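Okay, Venter points people, short thread on where your balance went.

1/ Open Wallet, then History. It shows the last 3 months by default, so anything from August is hidden until you change the range. 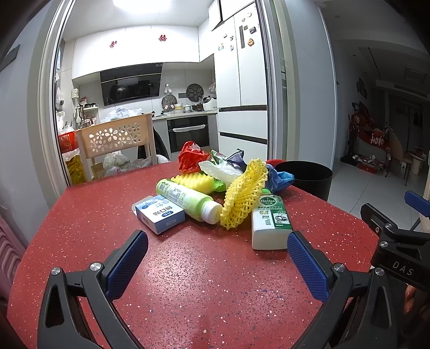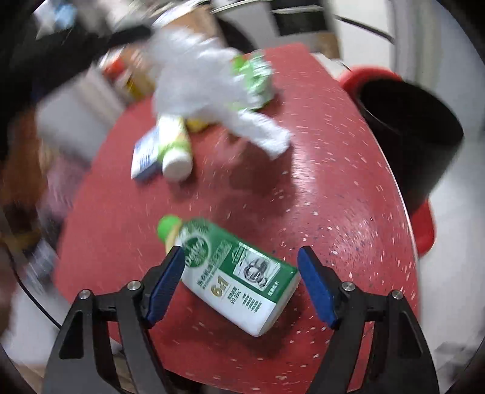

2/ Pending points
They count toward your total but you can't spend them yet. My 4000 sat there for 2 days – drove me nuts!

3/ Expired points
Look for the gray rows. Mine were all from the old Kadside store, and support wouldn't put them back.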